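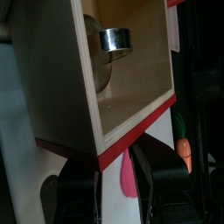

I quit drinking in June, and this is the long version of how that went, because a few people have asked and I keep giving them the short one.

I was never anyone's idea of a problem drinker. I had a job, I paid my bills, and I didn't drink in the mornings. What I did was drink wine every evening, starting when I got home and stopping when I went to bed. For years it was two glasses. Then it was most of a bottle. By last winter it was the bottle, and on some nights I opened a second one.

I write things down, mostly money, so I had a spreadsheet already. One evening I went back through twelve months of card statements and added up the liquor store and the grocery store wine. It came to $3,496. That didn't include bars or restaurants. I looked at the number for a while and then I poured a glass, and I remember doing it.

The spreadsheet didn't make me stop. My doctor did, more or less by accident. I went in for my sleep, which had been bad for a long time. I was waking up at three with my heart going and lying there until the alarm. She asked how much I drank and I told her half of the real amount. She said that half was enough to explain the sleep. Then she asked if that was the real amount, and I told her.

She also told me not to just stop on my own. I hadn't known this. If you've been drinking a lot every day, stopping all at once can be dangerous, and for some people it means seizures. She had me do blood work, asked a lot of questions about shaking and sweating, and set up a plan where I cut down first and checked in with her office by phone. If you drink daily and you're thinking about quitting, please talk to a doctor before you do it. That's the one piece of advice in this post I'd push on anybody.

The first week with nothing at all was unpleasant but not dramatic. I sweated through my T-shirts. I was irritable with my sister and with the man at the tire place. I ate a great deal of ice cream, which I've since heard is common. My sleep got worse before it got better, and it was well into the third week before I slept through a night.

What I hadn't planned for was the evenings. They were enormous. I would get home, cook, eat, wash the dishes, and it would be 7:15. I used to think I was tired in the evenings. I think now that I was mostly drunk in them.

I started going to a group in Foststead. It isn't one of the big ones, just a weekly meeting in a room over the library, run by a counselor named Yaowalak Inthanon. She is quiet and she doesn't let people ramble, which I appreciate, being someone who rambles. The first time, I said my name and nothing else. The second time I said I wasn't sure I was bad enough to be there. She said a lot of people in the room had said the same thing, and moved on to the next person.

She had us do one exercise that I still use. You write down the time a craving starts and the time it ends. Mine felt like they went on all night. On paper, most were done in under half an hour. I've got them all in a notebook, and the later pages have big gaps between the entries.

My friend Eun-ji Na was the first person I told outside of that room. We had been drinking together since college, so I was nervous about it. She said okay, and asked if I still wanted to come over on Saturdays or whether that would be too hard. I said I wanted to come but maybe not right away. We went walking for a while instead, out to the reservoir and back. I found out she doesn't like wine that much. She'd been buying it for me.

Not everyone was like that. One person I'd thought of as a close friend got oddly angry and told me I was making a point. I don't hear from her now. I've stopped trying to work out whose fault that is.

I did slip once, in the summer, at a wedding. I had a glass of champagne for the toast and then three more. I felt awful about it for days, and I nearly didn't go back to the group. When I did, Yaowalak asked what had been going on just before the toast, and the answer was that I hadn't eaten since breakfast and I'd been seated beside my ex. She told me to write that down too. I eat before things now, and I bring my own car.

I restarted the count after the wedding, and as of today, 2019-10-11, it stands at 69 days. Some people in the group don't reset theirs after a slip. I did, mostly because I like a clean column.

Things that are different: I sleep. My blood pressure came down. My face is less puffy, according to my mother, who had never mentioned that it was puffy. I read books to the end. I still get anxious, and I'd hoped that would go away with the wine, and it hasn't - the doctor and I are talking about that one separately.

I don't know if this is forever. In the group we're told to leave that question alone, and I mostly do. I've got a dentist appointment next week and a work dinner after that, and I've already looked up what the restaurant has to drink.

Contact | © 2019 All posts and text by the author | Back to top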